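Speaker notes – Water hammer and pressure control in older residential buildings
Tarek Kamel, Building Services, Grevex
7 December 2020

*Running time is 40 minutes, with questions held to the end. Text in italics is for the speaker and is not read aloud.*

## Opening

Good morning, and thank you to the property management group at Detden for the invitation. I have been asked to speak about noise and pressure in domestic water lines, with particular attention to buildings put up before pressure regulation was common practice. My colleague Rania Younis carried out most of the site work I will refer to, and she is available for technical questions afterward.

The complaint that brings us to a building is nearly always a sound. A resident reports banging in the wall when the washing machine stops filling, or a run of knocks after a toilet tank shuts off. In many buildings it has been reported for years and treated as a nuisance. Our position at Grevex is that it should be logged as a plumbing defect on the first report and given an inspection date.

*Pause. Ask how many in the room have had such a report in the past year.*

## What water hammer is

Water moving through a pipe has momentum. When a valve closes quickly, the moving column stops, and its energy travels back along the pipe as a pressure wave. The wave reflects from fittings and changes of direction until it dies away. If the pipe is poorly secured, it moves and strikes framing or a neighboring pipe.

Three conditions make the effect worse:

- high static pressure in the building
- high water speed, often the result of undersized branch lines
- fast-closing valves, such as the solenoid valves in dishwashers and washing machines

Older compression faucets close slowly, and a building that was quiet for decades may become noisy soon after new appliances are installed. Residents then blame the appliance. The supplier sends a technician, who finds no fault with it, and the matter is dropped.

*Next slide. Keep the definition up while taking the point about appliances.*

## The Taheri building

I will take one building as the main case. Taheri is a walk-up residential block with a single incoming main and galvanized risers, partly replaced with copper. It has seven risers in total. The manager had received repeated reports of banging from the upper apartments, and two flexible supply hoses had failed within the same year.

Our first step was to read the pressure. We fitted a gauge with a recording needle to an exterior hose connection and left it overnight. A daytime reading alone would have missed the problem. Demand on the city supply falls at night, and pressure in the building rises with it. At Taheri the overnight reading was well above the 80 psi limit that most plumbing codes set for static pressure in a building.

There was a pressure-reducing valve at the entry point. It had been installed many years earlier and had no service record. When Rania opened it, the strainer was packed with scale and the seat was worn. The valve was passing close to full street pressure whenever the building was at rest.

*If asked about cost: the valve was rebuilt with a manufacturer's kit. Do not quote a price. Refer to the office.* 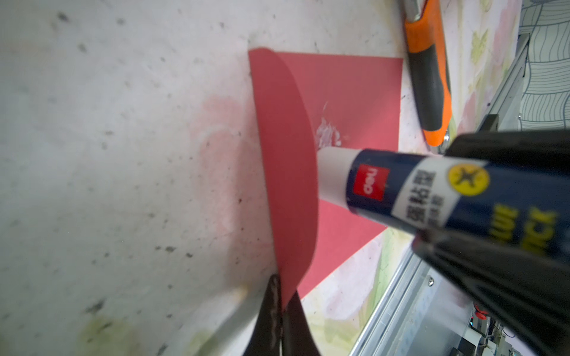 The second finding concerned the air chambers. These are the short capped lengths of vertical pipe that installers once placed behind fixtures to cushion the shock. They work only as long as they hold air. Over time the air dissolves into the water, the chamber fills, and the protection is gone. Shutting off the main and draining the whole system will restore the air for a while, and this is a reasonable step where walls cannot be opened. It should be repeated on a schedule.

At Taheri we drained the risers one at a time, starting with the one that served the most complaints. The noise was reduced on the lower floors and remained on the top floor, where the chambers had been removed in an earlier renovation.

## Arresters

A water hammer arrester does the same work as an air chamber, but a piston or diaphragm keeps the gas charge separate from the water. It does not become waterlogged in the same manner. The points I would ask managers to take away are these:

- Install the arrester close to the valve that causes the shock. A unit at the far end of a long branch does very little.
- Match the size to the number of fixtures on the branch, using the manufacturer's table.
- Keep the unit reachable. An arrester sealed behind tile will not be replaced when it fails.
- For washing machines, screw-on models fit between the supply valve and the hose and need no pipe work.

We placed arresters at the laundry connections and at the top-floor bathrooms. Three of the bathrooms required a small access panel, which the building's own staff fitted and painted.

*Pass the sample arrester around the room. Collect it before the break.*

## Pipe supports

Loose supports are often overlooked. A pipe that can move will make noise even at normal pressure. In the basement at Taheri we found long horizontal runs hanging on wire, and several places where a strap had pulled out of the joist. Copper lines should be held with copper or plastic-lined straps, so that bare steel does not rest against the copper and cause corrosion.

A strap should hold the pipe firmly against sideways movement and still allow for expansion, particularly on hot lines. A ticking sound that follows hot water use is usually expansion against wood. It is a separate matter from water hammer, and an arrester will not cure it. Staff who take the first telephone call should ask which tap was running, and whether the sound was a single bang or a series of ticks.

## Thermal expansion and closed systems

There is one caution that must accompany any work on a pressure-reducing valve. Many such valves include a check function and prevent water from moving back toward the street. Once the valve is working properly, the building becomes a closed system. Water expands when the heater fires, and the added volume has nowhere to go. The relief valve on the water heater may begin to drip, and pressure may rise sharply at times when no fixture is open.

The usual remedy is an expansion tank on the cold line near the heater, charged with air to match the house pressure. The charge is checked with a tire gauge while the water side is drained down. We recommend doing this once a year, together with a test of the relief valve by a qualified person.

*Stress this section. Two managers at the April session had replaced relief valves repeatedly without checking for expansion.*

## Records and budget

The Skoltusent portfolio offers a useful comparison. It covers 3,244 apartments under one maintenance office, and that office keeps a single page for every incoming main. The page lists the date of the last pressure reading, the setting of the reducing valve, the age of the expansion tank, and the location of each shutoff. When a plumber arrives, the page is handed over at the door.

We have been asked what a smaller owner should set aside. Our suggestion is a yearly allowance of $3,000 for each building of the Taheri type, to be used for readings, strainer cleaning, and the replacement of hoses and arresters. Unspent money should be carried forward toward the next valve. Riser replacement is a capital project and should be budgeted on its own line.

Braided supply hoses deserve a separate entry. They should be dated with a tag at installation and replaced on the interval given by the maker. Rubber hoses on washing machines should be replaced now – whatever their apparent condition.

## Procedure for the first report

*Handout. Read only the headings if time is short.*

1. Record the apartment, the fixture in use, and the time of day.
2. Take a static pressure reading with all fixtures closed.
3. Leave a recording gauge in place overnight.
4. Inspect the strainer and seat of the reducing valve.
5. Check exposed pipe for loose or missing supports.
6. Drain and refill the affected riser where air chambers are present.
7. Install arresters at fast-closing valves that are still causing noise.
8. Read the pressure again and file the result.

The order matters. Arresters fitted to a building with excessive pressure will reduce the sound for a time while the hoses, tank valves and joints remain under strain.

## Questions

*Rania Younis to take questions on valve rebuilding and gauge selection. Questions on contracts go to the Grevex office in writing. Remind attendees that local code governs the placement of expansion tanks, and that a permit may be needed for work at the incoming main. Handouts are on the table by the door.*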